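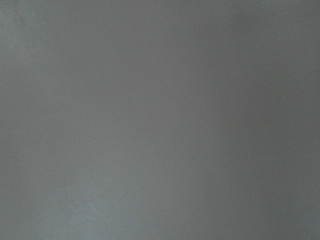 23 Jul 2025. Workshop book, Pamlow club shed

Charity run is in November and the Steiner still won't idle. It will start, it will roar, it will sulk, and then it stops at the first junction like a mule that has seen a ghost. Spent the evening on the carb again.

Float height was off by 2 mm. Whoever set it last wrote "spot on" in this book, in what looks very much like my handwriting. Bent the tab back, checked it twice, left the word "spot" out of tonight's entry altogether.

Pilot jet: clear when held up to the lamp. Blew it through anyway. New gasket on the bowl, the Stivus one, which needed trimming on the inside edge before it would sit flat. The old one came off in crumbs. If you are doing the other carb, soak the gasket scraps first and don't go at them with the big screwdriver. There is a gouge on the flange to show you why.

Timing next. Points gap had closed right up, so the heel must be wearing. Dab of grease on the cam, reset, plug cleaned. Started on the second kick. Idled for as long as it took me to feel pleased, then died. Started again, opened the air screw a quarter turn, and it settled into a sort of limp. I will take a limp.

Not tried on the road yet. The front brake is still in a tray on the bench and I have grown fond of stopping.

Run business, so it's written down somewhere other than the back of a parts box:

Route is 60 miles, out through Gridport and back by the reservoir. Last year's came to 62 on account of the wrong turn, which several riders have asked us to keep in. Going by the letter, the hospice would like the money handed over at the lunch stop, with one of those enormous checks. We have no enormous check. We have a sheet of hardboard and some white paint, so that's a job for whoever has steady lettering. Please test the paint on scrap first. The raffle sign is still tacky.

To do:
Shoes and springs back in the front hub
Order a points set, and a spare
Fuel tap weeps on reserve, try a new cork
Chain is tight in one spot, look at the rear sprocket
Return the borrowed feeler gauges, all the blades this time

Left the tank drained and the tap off. The drip tin under the bike is gas, so don't rinse brushes in it and put it back on the shelf marked "clean."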